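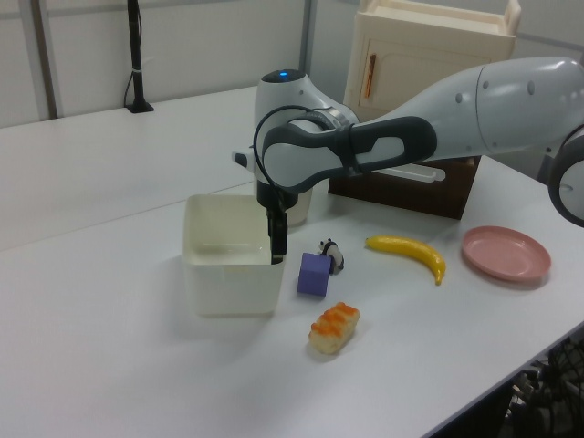 The panda, the purple cube, the banana and the salmon sushi, with the pink plate and the square tub.

Subject: Re: Play food and small bits for the toy box

On Tue 14 January, Elżbieta Wilczyńska wrote:
> Has anyone got a favourite piece in the small box? I'm making up
> another one for the Rudd group and would like to keep it to things
> that get played with. Is the sushi worth having?

Oh yes, the sushi, please keep the sushi! It has the pale rice base and the orange top with the lighter streaks, and our lot at Jidton serve it to everybody who comes through the door. On the pink plate, always — the raised rim is a great help when the waiter is three.

My own favourite is the panda. It's tiny, smaller than you'd think from the list, but the ears and eye patches are all there and it stands up on its four legs. It has been a customer, a cook and (for most of May) a baby.

I'd put in a banana too, and a cube or two. Ours is purple and gets used as cake, cheese and a stool for the panda.

Do you have a spare square tub? The see-through-ish white sort is lovely for tipping things into, and 14 pieces fit in ours with room for a hand.

Happy to drop a few extras at Rudd next time I'm over.

Nemar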